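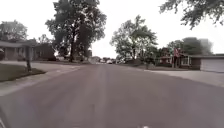

Drucken | Als E-Mail versenden

Vorführtag Drorholm

Der Vorführtag Drorholm (im Englischen meist Drorholm Open Street, ich bleibe beim deutschen Namen) ist eine jährliche öffentliche Vorführung fahrender Roboter in der Wohnsiedlung Drorholm. Ausgerichtet wird er von der Firma Nguyen-Tran, die dort auch ihre Werkstatt hat. Im Mittelpunkt steht der Straßenroboter Eka mit seiner Fahrsoftware Betus. Ich war inzwischen 2-mal als Besucher dabei und schreibe diesen Eintrag zum größten Teil aus meinen Notizen, ergänzt um das, was mir Eun-ji Do und Byung-chul So auf Nachfrage erzählt haben. Wer Fehler findet, bitte melden, ich bessere gern nach!

Name und Begriff

Drorholm heißt die Siedlung, und nach ihr heißt die Veranstaltung. In älteren Ankündigungen steht noch »Eka-Tag«, das hat man fallen lassen, als auch andere Geräte mitfahren durften. »Vorführtag« ist meine Übersetzung. »Tag der offenen Tür« habe ich auch schon gelesen und finde es schief, denn die Tür zur Werkstatt geht erst am Nachmittag auf und der ganze Vormittag spielt sich draußen auf der Straße ab.

Entstehung

Angefangen hat alles ziemlich klein. Jin-sol Oh, die bei Nguyen-Tran die Fahrversuche leitet, wollte den Anwohnern zeigen, was da morgens eigentlich an ihren Einfahrten vorbeifährt. Es hatte Anrufe gegeben, freundliche und weniger freundliche, und sie lud kurzerhand alle ein, einen Vormittag lang neben dem Roboter herzulaufen. Aus der Nachbarschaftsrunde wurde im Jahr darauf eine angekündigte Vorführung mit Programmzettel. Beim letzten Mal trugen sich 210 Besucher in die Liste am Eingang ein, darunter zwei Schulklassen und ein Reisebus voller Leute aus der Landtechnik, die sehr gute und sehr hartnäckige Fragen stellten (die Radlager! eine halbe Stunde lang nur Radlager!).

Der Termin liegt im Dezember. Ich hätte den Tag in den Frühsommer gelegt, aber Frau Oh will ihn ausdrücklich am Jahresende haben, dann sind die Versuchsreihen abgeschlossen und die Auswertung kann gleich mit ausgehängt werden.

Ablauf

Los geht es um neun Uhr mit einer Einweisung. Man bekommt eine Warnweste und einen Zettel mit den Verhaltensregeln, die Ah-rin Ryu noch einmal laut vorliest, in einem Tempo, bei dem ich kaum mitschreiben konnte. Im Kern:

Niemand geht vor dem Roboter auf die Fahrbahn, solange die Begleitperson nicht beide Arme gehoben hat.
Kinder laufen auf dem Gehweg mit.
Hunde bleiben an der Leine.
Fotografieren ist erlaubt, Hausnummern und Kennzeichen bitte nicht.

Danach kommt die Rundfahrt, und das ist für mich der schönste Teil. Eka fährt die Versuchsstrecke ab, 2805 Meter durch die Siedlung und zurück zur Werkstatt. Daneben geht eine Begleitperson mit dem Handsender, dahinter läuft die Besuchergruppe. Man ist im gemütlichen Spaziertempo unterwegs, wird also nicht abgehängt, auch wenn man zwischendurch stehen bleibt und mit den Nachbarn redet. Die stellen zum Teil Kaffee heraus. Bei meinem zweiten Besuch habe ich deshalb die Hälfte der Erklärungen verpasst und musste sie mir später bei Byung-chul So noch einmal abholen.

Am Nachmittag ist die Werkstatt offen. Dort werden Ersatzteile gezeigt, man darf einen Radmotor in die Hand nehmen (schwerer als gedacht), und auf einem Bildschirm läuft die Aufzeichnung der Vormittagsfahrt. Ro-un Yook hält dort auch seinen Vortrag über Fehlfahrten. Den sollte man auf keinen Fall auslassen.

Eka und Betus

Eka ist ein vierrädriger Roboter für Wege und ruhige Wohnstraßen. Gedacht ist er für Kontrollfahrten: Er soll Schäden im Belag erfassen, zugewachsene Gehwege melden und auf längere Sicht kleine Lasten mitnehmen. Das mit den Lasten wurde bisher nur in der Werkstatt gezeigt, mit Sandsäcken.

Betus heißt die Software, die aus dem Kamerabild bestimmt, wo gefahren werden darf. Straßen ohne aufgemalte Linien sind dabei ein eigenes Kapitel. Auf einer Hauptstraße kann sich ein Fahrzeug an den Markierungen entlanghangeln, in einer Wohnstraße muss es den Rand aus anderem erschließen, aus dem Bordstein etwa oder aus dem Übergang zum Rasen. Besonders knifflig sind Einfahrten. Dort senkt sich der Bordstein ab, heller Beton stößt an Asphalt, und für die Software sieht das leicht so aus, als ginge die Straße nach der Seite weiter. Yook nennt das »Garagensog«, und der Ausdruck hat sich im Haus offenbar durchgesetzt, er steht sogar auf den Auswertungsbögen.

Zweites Dauerthema ist das Licht. Ich hatte erwartet, dass alle sich Sonne wünschen. Byung-chul So hat mich da ausgelacht, ganz nett allerdings: Ihm ist ein gleichmäßig bedeckter Himmel lieber, weil dann keine harten Baumschatten auf der Fahrbahn liegen. Schatten werden von Betus manchmal als Kante gelesen, und dann bremst Eka vor gar nichts. Ein zu heller Himmel kann dafür die Belichtung durcheinanderbringen. Irgendwas ist immer.

Der Vortrag über Fehlfahrten

Ro-un Yook zeigt jedes Jahr die Fahrten, die nicht geklappt haben. In der Reihe, die ich gesehen habe, waren es 19 Stück, jede mit Karte, kurzem Film und einer Zeile zur Ursache. Mehrere gingen auf den Garagensog zurück. Einmal war die Linse verschmutzt, einmal hatte jemand den falschen Akku eingesetzt, und in einem Fall stand unter Ursache schlicht »unklar«. Genau diese Zeile hat mir am besten gefallen. Im Publikum entspann sich sofort ein Streit darüber, ob es am Kompass oder an einem Kanaldeckel gelegen haben könnte. Frau Do schrieb alles mit.

Aufnahme in der Nachbarschaft

Die Stimmung ist nach meinem Eindruck freundlich, einhellig ist sie nicht. Ein älteres Ehepaar erzählte mir, sie würden lieber vorher wissen, wann gefahren wird. Seitdem hängt der Fahrplan an der Werkstatt aus, und Eun-ji Do verschickt ihn zusätzlich per Rundmail. Umstritten bleibt die Frage der Aufnahmen. Nguyen-Tran gibt an, Gesichter und Kennzeichen vor dem Speichern unkenntlich zu machen. Wer möchte, kann sich das am Nachmittag am eigenen Gesicht vorführen lassen, ich habe es gemacht und sah aus wie ein Milchglasfenster.

Besuch

Der Eintritt ist frei, anmelden muss man sich trotzdem, und zwar bei Frau Do. Feste Schuhe, warme Jacke, etwas zu trinken. Geparkt wird an der Werkstatt und bitte nicht entlang der Strecke. Für Rollstühle ist die Runde laut Programmzettel geeignet, selbst beurteilen kann ich das nicht.

Siehe auch: Eka (Roboter), Betus, Garagensog, Fahrbahnerkennung

Diese Seite verwendet Cookies, um Ihre Einstellungen zu speichern. Mit der weiteren Nutzung stimmen Sie dem zu. Einverstanden | Mehr erfahren

Kontakt | Impressum | © Alle Rechte vorbehalten | Nach oben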